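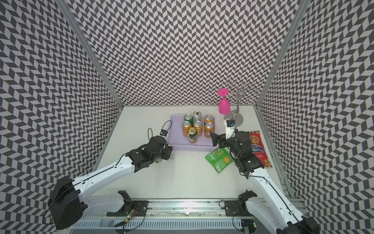
*A two-arm cell with beverage cans in a basket.*

**Muromance** is a method for training two-arm robots to sort and move household goods, developed by Cirilo Nava at Putomholm. A single policy controls both arms and takes its input from wrist cameras.

## Results

The first version was trained on 1,000 demonstrations and the second on 2,046.

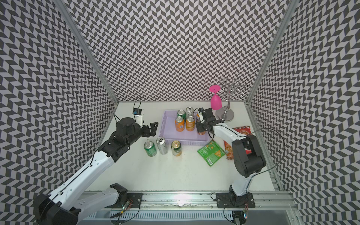

Most failures in the second version came from cans standing close together. A later test at Grernow added 13 new objects without retraining.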